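Kelechi Oyewole
@kelechioyewole · 1/16/19

1/ OK so a few of you asked about the toy kitchen, and I have way too many opinions about it, so it's getting a thread. Get a snack.

2/ Background: my niece had outgrown hers and my sister wanted it out of the house before the weekend. I said yes without measuring anything. It went through our front door with maybe an inch to spare and I took some paint off the frame. Sorry, landlord.

3/ First thing I did was wipe it down, and wow, a play kitchen collects crumbs. Real crumbs! From real crackers! There was also a raisin that I'm choosing to believe was a raisin.

4/ Then I tried to sort the food. We already had a bin of the Dadamau stuff, plus a bag of odds and ends from my sister, plus whatever my kids have been hiding under the couch. I put out everything in neat little groups. That lasted until breakfast.

5/ The house rule now is that pots can live out on the counter or in the sink, your choice, and food goes in the bin when you're done cooking. We're getting there. Slowly.

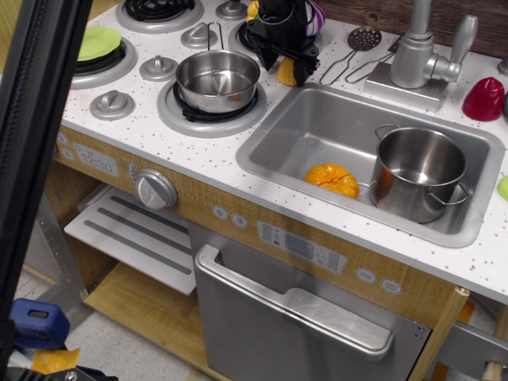
6/ THE SINK. Everything ends up in the sink. Today it's the big stock pot and the pumpkin, side by side, and I've been told the pumpkin is having a bath and I may not move it.

7/ I love the speckled counter so much. It's nicer than mine. I've got plain beige from whoever rented this place before us, and my kids are over there with white and gray speckles and a wood-grain backsplash like they're on a home show.

8/ The little saucepan is the favorite by a mile. It's shiny, it has that wire handle, and it makes a great noise if you bang it on a burner (ask our downstairs neighbors). If you're buying toy cookware, get metal. The Garba plastic set we had first cracked by July.

9/ The green thing on the left burner gets called a lid, a plate and a pancake depending on who's cooking. I've eaten it as all three.

10/ Someone asked where to get extra utensils. I got ours from Plutar, the skimmer with the holes is the one they fight over, so buy two if you have two kids. Learn from me.

11/ The red pepper is my personal favorite and I will not be taking questions. It's so glossy! I have come close to putting it in an actual salad.

12/ Next up is somewhere to hang the towels and aprons. I'm looking at a rail from Kistumden but I can't tell if it needs screws — if anybody has one, tell me before I order it.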